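Sensory and Instrumental Comparison of Two Blended Whiskies After Dilution and Short Storage

Project report, Beverage Technology II
Site: Norkodow teaching laboratory

1. Introduction

Blended whisky is often sold at 40% alcohol by volume and drunk at a lower strength, either with ice or with added water. Dilution changes how aroma compounds are shared between the liquid and the air above it. It can also bring out a haze in products that have not been chill filtered. Both effects are well covered for malt whisky. Course material on low-priced blends is thinner, and those are the bottles most buyers take home.

This project compared two blends, Brusum and Treline, at bottle strength and after dilution to 20%. Brusum is a grain-heavy blend sold through discount grocery stores. Treline is made in a lighter style and costs close to twice as much. The question was whether an untrained panel could tell them apart at each strength, and whether storage in an opened bottle had any effect on the result.

2. Materials

Both products were bought in 70 cl bottles from the same retailer. Bottles of each product shared a lot code. Dilution water was deionized and left to reach room temperature before use. Tasting glasses were tulip shaped, rinsed with deionized water and air dried upside down on racks. No detergent was used on the day of a session.

Turbidity was read on a Politis bench meter. The meter was zeroed with deionized water before each set of readings. Density was measured with a glass pycnometer at 20 degrees C and converted to alcohol strength with the standard tables. Direct density conversion is valid only when dissolved solids are low, so samples for strength were distilled first.

3. Method

3.1 Sample preparation

Samples were diluted by mass. Volumes of ethanol and water do not add up exactly on mixing, and an early attempt using measuring cylinders gave final strengths that were off by more than the meter could excuse. Diluted samples stood covered for 30 minutes before serving.

3.2 Storage

One bottle of each product was opened, poured down to half and closed again with its own cap. These bottles were kept upright in a dark cabinet for six weeks. Unopened bottles from the same lots were kept beside them as controls.

3.3 Panel

Panelists were recruited from within the department by phone and by a notice on the lab door. Each test was a triangle test: three coded glasses, two alike, and the panelist picks the odd one. Serving order was balanced across the panel. Sessions ran at 10:30 a.m., with plain crackers and water between sets. Colored lighting was used to mask the small difference in color between the products. 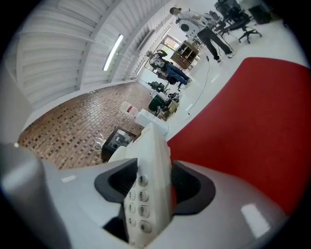 4. Results

4.1 Triangle tests

The panel returned 352 valid answer sheets over the full project. Sheets with no choice marked were left out, as were sheets from one session in which the codes had been swapped on a tray.

At bottle strength, the share of correct picks was above chance but did not reach the 5% significance level. At 20%, the panel separated Brusum from Treline clearly (p < 0.01). Several panelists wrote that the alcohol burn at full strength made it hard to judge anything else. Common notes at 20% were "cereal" and "glue" for Brusum, and "pear" and "vanilla" for Treline.

Opened and unopened bottles of the same product could not be told apart at either strength.

4.2 Turbidity and strength

Neither product showed visible haze at 20%. Meter readings rose slightly for Treline on dilution and stayed flat for Brusum. The rise was small - close to the repeatability of the meter - and is not treated as a finding. Alcohol strength in the half-full bottles was unchanged within the error of the method.

5. Discussion

The result at 20% fits the usual advice to taste spirits at reduced strength when the aim is comparison. It says nothing about preference, which was not measured. Air pressure in the lab was logged as 1012 hPa at the start of storage but was not recorded after that, so pressure changes cannot be ruled out as a factor in headspace loss.

Six weeks may be too short to show oxidation in a half-full bottle. A lower fill level would have been a harder test. The panel was also drawn from people who handle spirits in class, and may be more alert than ordinary buyers.

6. Further work

Repeat the storage test at one-quarter fill over six months. Add a sample at 30%, and run gas chromatography on the headspace of both products for ethyl esters.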